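4. Laying the table

Wash all Drellitz pieces by hand before first use and dry them with a soft cloth.

1. Lay the placemat flat, one edge parallel to the edge of the table.
2. Set out the plate.
3. Lift the large bowl by the rim and lower it straight down.
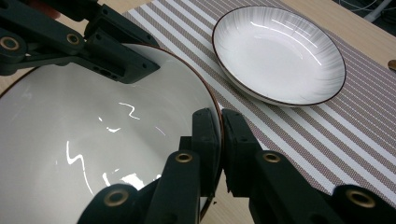 Fig. 4-1. Large bowl, white with dark brown rim.

CAUTION: Do not slide the bowl across bare wood. An unglazed foot can scratch the finish.

4. Check that each piece sits level and does not rock.

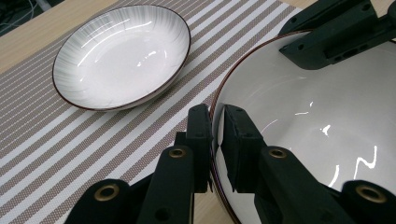
Placemats should be wiped with a damp cloth after each meal and stored flat. Do not fold them. Striped mats may be laid with the stripes running either way, but keep the weave flat under both the plate and the bowl. The gray streaks on the plate rim are part of the pattern and should not be scrubbed.

NOTE: Keep the glaze away from steel wool and scouring powder. For replacement pieces, see Section 7.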